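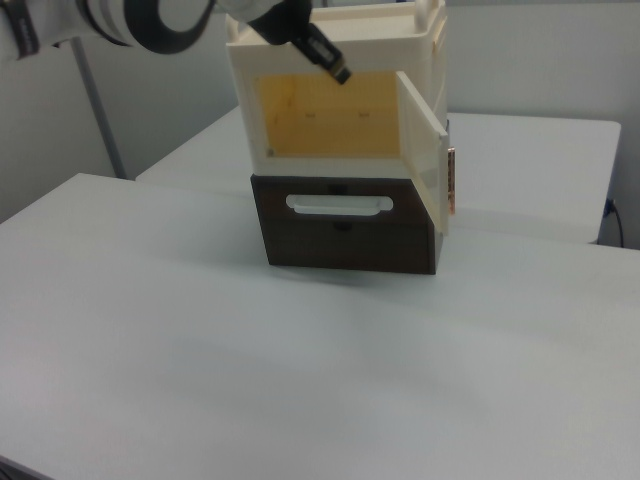

On 17 Jun 2025, Obadia Mushi wrote:
> The test pressing of the Drombridge EP has a click at the start of
> side B, track 2. Is it on the master or only on my copy?

Not on the master. I checked the 24-bit files and the lacquer reference from May, and both are clean. Two of the other test copies play without it -- Olatunji has one, I have the other.

Side B runs 14 minutes, so level is not the issue. Please clean your copy, play it again and send me the matrix number. If the click stays, I will ask Cleltham for a replacement before we approve the run.

Szu-yu Chu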